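Vastance Hand-Held Gripper Kit
Set-up guide, section 3: First open-jaw check and approach

Do section 2 first (charging, pairing). If the status light is still blinking amber, go back. Don't start here.

You need: the gripper, the cable from the small bag, a table, one object to grab. Allow half an hour the first time. Less after that.

3.1 The table

1. Pick a table that doesn't wobble. Light colour is best, matte if you've got it. Glass tops confuse the tracking, cover them.
2. Cover it with plain white paper if the top is dark or shiny. Tape the corners underneath, not on top.
3. Wipe it down. Bits of hair and fluff won't stop the check but they do show up, and big crumbs can get under the finger pads.
4. Lamps: one overhead is fine. Soft shadows OK. Hard sun through a window is not, pull the blind.

Note: the check wants at least 500 mm of clear table in front of the jaws. More is better.

3.2 Cable

1. Plug the straight end into the grip. Push until it clicks.
2. Run it off to the left, in a loose curve. Not between the fingers, ever.
3. Leave slack. If the cable lifts off the table when you reach, there isn't enough.

CAUTION: never unplug while the jaws are moving. Let go of the trigger, wait for the light to go solid, then pull.

Left-handed? Run it right instead and tick "mirror" in the Iltine app before you go on. If you forget, the app will think left is right and you'll be redoing this whole section.

3.3 Opening the jaws

1. Hold the gripper flat over the table, fingers pointing away from you.
2. Let the trigger go all the way out. Jaws open.
3. Look at the two fingers. They should sit at matching angles with the tips leaning in toward each other. One further out than the other means a loose finger screw. See 3.6.
4. Check the inner faces. Light scratches and scuffs are normal wear, leave them. Replace the pads if they are torn or peeling. Part number 757, comes as a pair.
5. In the app, tap Set Open. Keep still till it beeps.

Note: if it dosen't beep, tap again. Third try failed, restart the app, not the gripper.

3.4 Placing the object

1. Something smooth and rounded, light enough to lift with two fingers. A small jar or pot does well. No liquids in it.
2. Stand it near the far end of the table, upright, alone. Clear other stuff off to the side.
3. Gap between fingertips and object: around 200 mm to start.
4. The object has to be narrower than the open jaws. Sounds obvious. Gets missed a lot.

CAUTION: nothing breakable until you have done the force setting in section 4. Factory grip is firm.

3.5 The approach

1. Tap Record.
2. Move forward slowly, keeping the object in the gap between the fingers. A bit off centre at the start is OK, steer as you go.
3. Keep the fingers just clear of the surface. Don't drag them.
4. Stop when the object is between the pads. Squeeze gently. Hold for 3 seconds.
5. Put it back down, open fully, back off.
6. Tap Stop. Green tick = saved. Red = do it again from step 1.

Repeat till you have three green ticks in a row. Then move the object somewhere else on the table and do one more.

3.6 If somthing's wrong

Jaws uneven: power off, tighten the finger screw with the hex key in the lid. Quarter turn, no more. Redo 3.3.

App says "surface not found": too dark, or too shiny. Add paper, or move the lamp.

App says "target lost": object slid out of view on the approach. Start a bit further back.

Jaws stick half way: fluff in the slide. Power off, brush it out with a dry brush. No oil.

Grip slips: wipe the pads with a damp cloth, let them dry. Still slipping, new pads.

Older Harnik fingers fit this grip but need the spacer. Without it the open setting will be off and 3.3 will fail every time.

Section 4 covers grip force. Leave the table set up, you'll use it again.

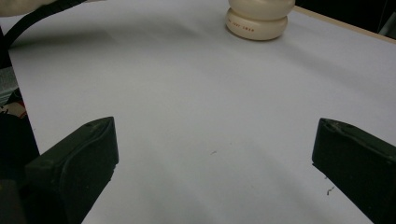
Fig. 3-1. Jaws open, object at the far end of the table (steps 3.3 to 3.4).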